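# Vestanstead訪問記:紫のコップと400回

2020年10月19日

ロボットの学習データを集めている現場を見せてもらえるというので、Vestansteadまで行ってきた。片道2時間、乗り換えに失敗したので実質もっと。受け入れてくれたのはJotarという小さなチームで、集めているのは「コップをつかむ」動作の手本である。未来の仕事の見学に来て、最初に出されたのがスリッパだった。
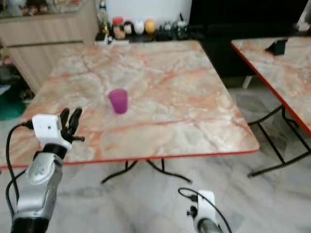
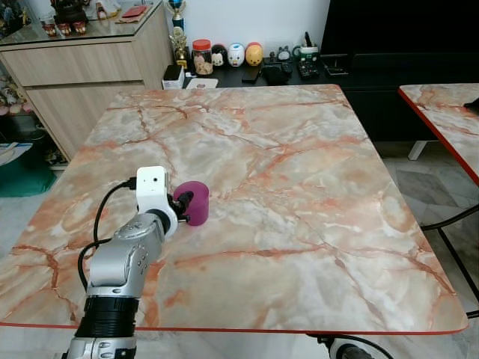 *大理石模様のテーブルと紫のコップ。1枚目は手を開いたところ、2枚目はコップをつかんでいるところ。*

案内役のStamatia Kokkinosさんによると、今週の目標は同じ課題で400回分。私が着いた時点で記録は46回だった。月曜の朝なのでこんなものです、と本人は涼しい顔をしている。

やり方は単純で、人が腕を遠隔で操作し、カメラの映像と関節の動きをまとめて保存する。一回終わるとコップの位置を変え、また最初から。位置は毎回ずらす。いつも同じ場所に置くと、学習後のモデルはコップがなくてもそこへ手を伸ばすようになるらしい。うちの猫の餌皿と同じ現象である。

記録にはFlomowという社内ツールを使っている。開始、終了、成否の三つを押すだけの画面で、見た目は体温計のアプリとさほど変わらない。成否のほかに短いメモ欄があり、操作者の性格が出る。「接近が速い」「迷いあり」と端的に書く人もいれば、「惜しい」としか書かない人もいる。あとで読む側は惜しさの程度で悩むそうだ。

失敗した回も捨てない。倒した、滑った、届かなかった、という分類で別に残す。8月に集めた分は最初の選別で42回が保留になり、見直したら半分近くは操作の失敗でなく時刻のずれだったという。映像と腕の記録が食い違っていて、手が触れる前にコップが動き出す。念力の手本としてなら合格だ。

選別を受け持つのはGunnlaugur Þórarinsdóttirさん。Kvaranという自作の再生ソフトで、全部の回を倍速で見る。飽きませんかと聞いたら、「飽きるとだいたい見落としています」との答えだった。見学者としてはもう少し夢のある話を期待していたのだが、メモには書いておいた。

最後に操作もやらせてもらった。手元を少し動かすと腕も少し動く。それはわかるのだが、コップとの距離がつかめない。画面では触れているのに、実際にはまだ手前にある。三回やって成功は一回、その一回も横からKokkinosさんに「もう少し下です」と言われ続けた結果だった。私の分は練習用フォルダに入ったので、将来どこかのロボットがコップの手前でためらっても、私のせいではない。

帰りぎわに、コップの次は何かと尋ねた。取っ手のあるマグカップだそうだ。ただし向きの決め方をめぐって、まだ意見がまとまっていない。次の見学は事前にメールで申し込めば受け付けてくれる。駅からのバスは本数が少ないので、帰りの時刻を先に調べておくこと。私は調べずに行き、停留所でこの文章の半分を書いた。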